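## Da bancada: uma semana a cuidar da célula de simulação

Quem passou pela nossa sala em setembro deve ter reparado que a célula Skarska esteve mais calada do que o costume, e já vários leitores nos escreveram a perguntar porquê. Não foi avaria, descansem! Foi a manutenção que andávamos a adiar desde a primavera – e que, como sempre acontece com estas coisas, deu mais trabalho (e mais gosto) do que prevíamos. A célula vive em grande parte dentro do simulador, com os seus quartos mobilados, e é por aí que começamos sempre.
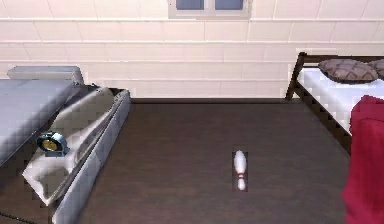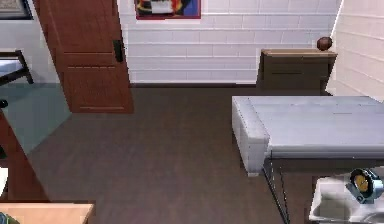

A primeira tarefa foi rever as colisões. Cada móvel tem uma forma visível e outra, mais simples, que o motor de física usa para saber onde se pode tocar, e com o tempo as duas vão-se desencontrando, sobretudo quando alguém corrige a altura de uma cama ou troca um colchão sem avisar os colegas (já nos aconteceu a todos). Refizemos as malhas das camas e verificámos o chão, onde um objeto pequeno mal assente pode tremer sozinho durante minutos a fio.

Depois veio a pinça. O modelo ainda trazia o ponto de referência antigo, com um desvio de 8 milímetros em relação à peça verdadeira que temos na oficina de Pendau. Parece pouco, mas chega para um objeto redondo fugir dos dedos no último momento! Medimos tudo de novo, baixámos a força de fecho e deixámos a célula correr cerca de 3000 ciclos durante a noite, com o café já preparado para a manhã seguinte.

Dos registos saíram 53 tentativas marcadas para revisão, quase todas com o mesmo problema: o pulso rodava até aos 90 graus e parava no limite da junta, à espera de uma ordem que nunca chegava. O limite estava mal copiado do ficheiro do braço Oakley, que usámos na montagem anterior. Corrigido isso, voltámos a passar essas tentativas uma a uma e guardámos os valores novos junto do plano de manutenção.

Falta ainda acertar o relógio do controlador com o do simulador, trabalho que fica para os colegas de Hatadport – são eles que têm lá o armário aberto e a paciência necessária. Se usam a célula à distância, peguem na configuração nova antes de lançar qualquer ensaio e apaguem a cópia antiga da pinça.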